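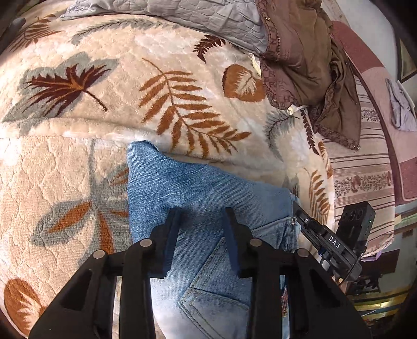

Mezclilla

La mezclilla, llamada también tela vaquera o denim, es un tejido de algodón con ligamento de sarga en el que los hilos de urdimbre se tiñen de azul y los de trama se dejan sin teñir. Se emplea sobre todo en la confección de pantalones, chaquetas, faldas y ropa de trabajo.

Etimología

La palabra denim suele relacionarse con la expresión francesa serge de Nîmes, «sarga de Nimes», aunque el origen exacto es objeto de discusión. El término inglés jeans procede del nombre francés de Génova, ciudad vinculada al comercio de un tejido parecido. En España se dice pantalón vaquero o tejano; en México, pantalón de mezclilla; en otros países americanos, yin, bluyín o blue jean.

Estructura

En la sarga, cada hilo de trama pasa por debajo de dos o más hilos de urdimbre, y el punto de ligadura se desplaza un hilo en cada pasada. De ese desplazamiento resultan las líneas diagonales propias de la tela. La forma más habitual en los pantalones es la sarga de 3 por 1, en la que la urdimbre domina en el derecho – por eso la cara exterior es azul y el revés casi blanco. En tejidos más ligeros se usa la de 2 por 1.

El peso se expresa en onzas por yarda cuadrada. Una mezclilla de 12 onzas se considera de peso medio y es apta para pantalones de uso diario. Las más ligeras se destinan a camisas y vestidos.

Teñido

El colorante tradicional es el índigo, que en su origen se extraía de plantas del género Indigofera y que desde finales del siglo XIX se fabrica también por síntesis. El índigo no es soluble en agua, de modo que debe reducirse químicamente antes de aplicarlo. El hilo se sumerge en el baño, se saca y se oxida al aire, y la operación se repite hasta alcanzar el tono deseado. El colorante queda en la superficie de la fibra y deja el núcleo blanco, lo que explica que la tela se aclare con el roce y los lavados.

Acabados

La mezclilla cruda se vende sin lavar después de la confección y es más rígida. La sanforizada ha pasado por un encogimiento mecánico previo. Para obtener un aspecto gastado se recurre al lavado con piedra pómez, a las enzimas, al ozono o al láser. El chorro de arena, muy extendido en otra época, se ha prohibido en varios países por el riesgo de silicosis para los operarios.

Cuidados

Se recomienda lavar las prendas del revés, en agua fría y separadas de la ropa clara – sobre todo en los primeros lavados, cuando sueltan más tinte. El secado a la sombra ayuda a conservar el color.

Véase también

Algodón
Índigo
Sarga
Pana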